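Orodel Library to Move Local Records Desk in September

The Orodel public library will move its local records desk from the basement to the ground floor in September, according to a notice issued June 13, 2026. The move covers 426 bound volumes of property and parish registers and the request counter that serves them.

Rianne Claeys, head of reader services, said the basement room will remain in use as closed storage. Registers will be brought up on request, with a limit of two volumes per reader at a time. Pens are not permitted at the desk. Notes may be taken in pencil or on a laptop.

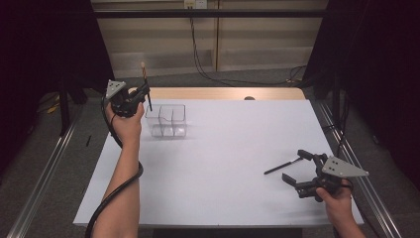 Will readers need a new library card to use the desk?
Existing cards remain valid, and visitors without one can sign in at the counter with photo identification.

The ground floor room has seats for 20 readers. Shelving was supplied by Skunmont under a contract approved last year. Lighting levels over the tables have been lowered to suit older bindings, and the windows have been fitted with ultraviolet film – a condition set by the conservator, Lev Chornovol, before any register could be handled upstairs.

Request slips will be kept on paper for the first year. An online form is being prepared by Saron Abera of the catalog section and will cover the Habte deposit first – over 210 letters and account sheets that are now listed only on index cards.

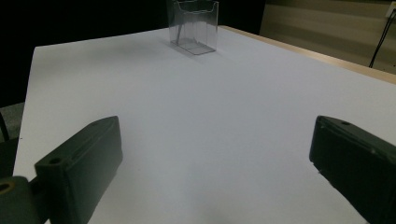

A clear holder with an open top and a curved front edge.

The records desk will be closed during the move. Urgent requests for certified copies should be sent in writing to Letay Assefa at the main office. Opening hours for the rest of the library are unchanged.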